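Leitura: 4 min

27 de setembro de 2023

Caderno da oficina, tarefas domésticas

Voltei hoje à planilha da mesinha, que estava parada desde junho, e passei a manhã inteira nela. Para quem pegar este caderno depois: a pergunta continua a mesma, se uma máquina já dá conta de arrumar o canto de uma sala sem ninguém por perto. A minha resposta curta é que ainda não, mas estou bem menos pessimista do que em junho!

Os números do lote Cundis, antes que eu perca o papel: 200 demonstrações gravadas, 43 jogadas fora (quase todas por perda de rastreio quando a mão gira demais para dentro), e o resto foi para o treino ontem à noite. Nos testes com o braço, 31 tentativas de fechar uma caixa com tampa articulada e pôr de volta no lugar. O braço fechou a tampa na maioria, só que em três delas empurrou a caixa inteira para trás antes de a tampa descer. Três parece pouco, mas numa casa de verdade são três caixas no chão.

O pessoal da Plalten insiste que o problema é força de preensão. Eu discordo, e já escrevi isso na margem umas páginas atrás. A garra aperta bem. O que falta é saber o que fazer com a outra mão enquanto isso — a gente segura a base da caixa com dois dedos sem nem pensar, e a política aprendida simplesmente deixa a segunda garra parada no ar, feito visita esperando café. Quando regravei uma parte das demonstrações com a mão esquerda sempre apoiando, o empurrão sumiu quase todo. Quero repetir com mais calma antes de cantar vitória.

Outra coisa: a bancada da Istbridge continua limpa demais. Fundo branco, objeto no centro, nada encostado em nada. O modelo vai lindo lá e depois sofre numa sala comum. Já pedi (de novo) que a avaliação seja feita em ambiente com tralha, e que a tralha mude de lugar entre uma rodada e outra.

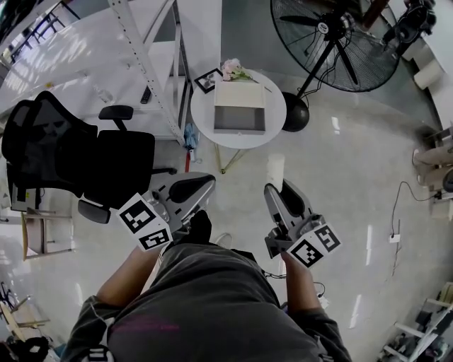 O que me preocupa nas tarefas de arrumação é a ordem das coisas, mais do que cada gesto. Uma pessoa olha para um tampo redondo pequeno, com a caixa aberta, o buquê de flores cor-de-rosa atrás e o porta-retrato deitado ao lado, e já sabe que a tampa levantada fica bem perto das flores e que convém mexer nelas primeiro. O braço não sabe. Ele vai direto na caixa, que foi o que mais viu no treino. Para a próxima rodada quero anotar a ordem em cada demonstração, nem que seja à mão, e incluir o porta-retrato como objeto para pôr de pé, coisa que até hoje só tentamos na bancada.

Pendências:
— conferir a calibração das etiquetas das duas garras antes de gravar de novo
— separar as demonstrações com apoio da mão esquerda numa pasta própria
— responder ao e-mail do projeto Ibrahim sobre as caixas menores
— comprar fita, acabou outra vez

Se sobrar tempo, tento o guarda-chuva dobrado. Tecido mole com cabo rígido, tenho até medo.

Comentários (3)

"Sobre a mão de apoio: vi a mesma coisa com potes de rosca. Sem a segunda garra segurando, o pote gira junto e o braço fica lá, todo satisfeito, rodando o conjunto."

"Das 43 descartadas, dá para salvar alguma cortando só o trecho em que o rastreio cai? Fizemos isso num lote antigo e funcionou razoavelmente."

"Deixa o guarda-chuva para depois das toalhas, por favor. E a fita está na gaveta de baixo."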